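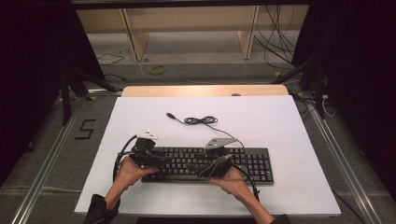 Ticket: 4th striking late on simulator, Brosta tower
Status: open
Product: Plarow simulator, Priven sensor heads on all bells
Raised: 22 February 2020

Tied bell practice, backstroke on the 4th sounds late through the speakers. Handstroke fine. All the other bells fine both strokes. Not the ringer, we swapped people round and it follows the bell.

Delay on the 4th was set at 200 when Ingvarsson rehung it in August. Hadn't been touched that I know of. Learners can't hear their gap and are starting to ring it early to compensate, so when we untie the clappers for Sunday it all goes clippy. Would like this sorted.

Tried so far:

- Restarted Plarow. No change.
- Dropped the delay for the 4th by 20. Backstroke better, handstroke now too quick. Put it back.
- Swapped the 4th and 5th leads at the junction box. Fault moved with the bell, ie it now showed up on the 5th's channel. So not the box and not the software, I think. Swapped back.
- Checked clapper properly tied. It is.

Have not been up to the sensor yet, bells were up and it was gone nine. Will go when they're down and somebody else is in the tower.

Update, next morning

Bells down. Checked, then checked again before going in the pit. Sensor head on the 4th looks ok at first glance but the bracket has slipped along the frame, one bolt only finger tight. Reflector on the wheel still stuck on but grubby, rope fluff and grease mostly. Wiped it.

Moved the head back to the pencil mark, did the bolt up. Rang the 4th up, same as before. Maybe slightly better?? Hard to tell on your own, you hear what you want to hear.

Log file says the triggers are coming in, one for each stroke, none missed. So its seeing the reflector, just not when it should on backstroke.
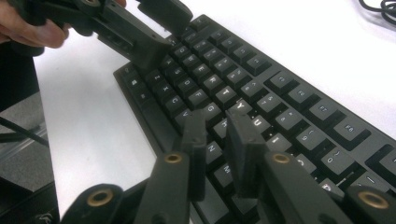
Areeba Tanoli: Is the pencil mark from before the rehang? If the wheel went back in a slightly different position the old mark means nothing. The head wants to be opposite the reflector with the bell hanging mouth down and at rest. Set it by the bell, ignore the mark. A head that's off to one side gives you one stroke early and the other late, and no single delay figure will cure both.

Right. Mark is old, it's in the previous steeple keeper's hand and he'd stopped by then. Didn't think of that.

Update, after practice

Set the head with the bell hanging still. Needed to come along a fair bit towards the treble side, further than I'd have guessed. Spring washer on the bolt this time. Rubbed out the pencil mark and did a new one.

Delay left at 200. Rang rounds on 6, then call changes, then a bit of Plain Hunt with a learner on the 4th. Both strokes sound right to me. Plarow striking report gives the 4th 69 per cent, up from dreadful, and the learner was on it for most of that.

To do: check the brackets on the rest, same bolts. Tell Ingvarsson about the washers. Leave ticket open til after next practise.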